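2022年9月16日，星期五

接着记厨房和浴室的湿度问题。Hukach 的记录仪从四月开始放在走廊，到今天一共存了1122个读数，其中21个是空值，我还没有弄清楚是电池的原因还是存储卡的原因。先不删除，只在表里标黄色。

早上把 Leung 的盐溶液重新配了一次。上次我写的比例不太清楚，同事问过我，所以再写一遍：食盐加水到仍然有很多盐不溶，盖好，放一夜，不要搅。校准时湿度应该接近75，我们的二号探头显示的偏低，三号正常。

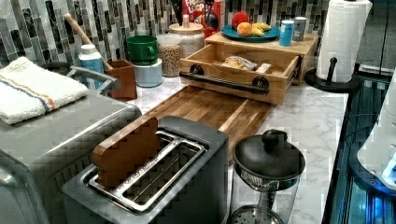 二号探头换了位置以后，读数还是低。我觉得是探头自己的问题，和气流没有关系。下午给 Zurent 写了邮件，问能不能只换滤帽，不换整个探头。他们一般回复比较慢。

Flonville 那套房子的数据也看了一下。洗澡以后湿度下降到平常的水平，需要57分钟，比我想的长。窗户开一条缝的那几天没有单独记录，这个是我的疏忽，下次要在本子上写开窗的时间。毛巾多的时候会不会更慢，现在不能说，要做一次对比：同样的毛巾，一次用500毫升水弄湿，一次完全干。 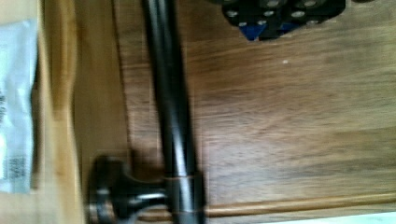

图2 横杆与安装座，深古铜色，连接处有一圈铜色。

下周要做：
二号和三号探头并排放两天。
空值的时间和换电池的时间对一下。
盐溶液的瓶子贴标签，写日期。
问一下表格里的“室温”是哪个探头的，我这里有两个不同的数。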